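About Fodari

Fodari builds hand-held grippers and the recording software that goes with them. The grippers are used to record manipulation tasks by hand, so that a robot arm can be trained on the recordings later. We sell to research labs, small integrators and technical colleges. We do not build arms, and we do not sell complete cells.

The company was founded by Aranka Nyitrai, who still runs hardware design. Séverine Delorme joined from Le Goff, a packaging machinery firm, and is responsible for software and customer training. Both work from the upper floor and both take part in open days.

Where we work

Our office is an open floor under a white arched ceiling, with a stair down to the lower level and tall windows at the far end. Desks run beside the railing on the upper floor. The glass-walled area on the other side of the stair is used for quiet work and calls.

Recording is done in the same room as everything else. This was a deliberate choice. A gripper that only produces usable data in a darkened lab with a fixed backdrop is of limited value to our customers, most of whom record in kitchens, stores and workshops. Daylight changes through the day, people walk through, and the ceiling lights stay on. The recordings have to cope with all of it.

Open days

We hold open days for customers, students and anyone considering a purchase. The next one is on 2026-08-31. A visit has a talk, a demonstration and a hands-on session, and each group is limited to 5 people per gripper. There is no charge.

The talk covers the mechanical design, the camera placement and the file format. It assumes no background in robotics but does assume that visitors are comfortable with basic technical drawings. Copies of the slides are sent out afterward on request.

The demonstration uses artificial flowers. We have tried blocks, cups and folded cloth, and all three are still available for visitors who ask for them. Flowers are harder. Petals give way under light contact, leaves catch on the finger edges, and the shape of a bunch is different after every grasp. A visitor can see within a few attempts why grip force and approach angle need to be recorded together.

The standard task is to pick up the bunch from a flat gray surface and set it down again in a new position. We ask visitors to watch the notch between the two halves of the housing, where the alignment of the gripper with the object is easiest to judge.

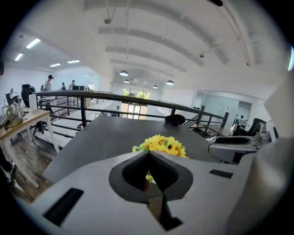 The hands-on session

Each visitor takes a turn with the gripper. The presenter explains the trigger, the start and stop signals and the correct wrist position, and then steps back. Most people move too fast at first. The software flags any recording in which the motion exceeds the set limit, and the visitor repeats it.

The raw camera view is open to visitors during the session, including the parts that would be discarded in normal use. Hands come close to the lens when flowers are being arranged between attempts, and at that distance focus is lost over most of the image. Learning to recognize such passages is part of the training. They are marked and removed before a data set is delivered, but we keep them in the open-day material.
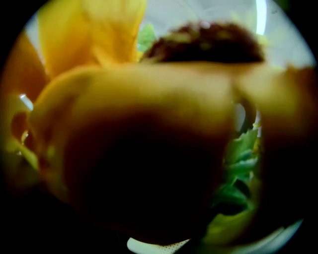
Products and projects

Pititetti is our current gripper. It is supplied with two sets of fingers, a carrying case and a calibration card. Spare fingers can be ordered separately and are changed with one hex key.

Skundness is our recording and review software. It handles synchronization, flags fast motion and exports to common formats. A license covers 80 hours of reviewed recording per month, and larger volumes are quoted individually. The current release was issued in January and fixed an error in the time stamps of paused recordings.

Our flower-handling data set contains 2058 recordings, of which 336 were made by first-time users at open days. Visitors are asked for written consent before anything is kept, and may take part without giving it - their recordings are then deleted at the end of the session.

Visiting us

Register through the contact form and state whether you want the full program or the demonstration only. Groups from schools and colleges should name one teacher as a contact. Bags can be left at the desks upstairs. Requests for a visit outside the open days go to Séverine Delorme, and questions on hardware go to Aranka Nyitrai.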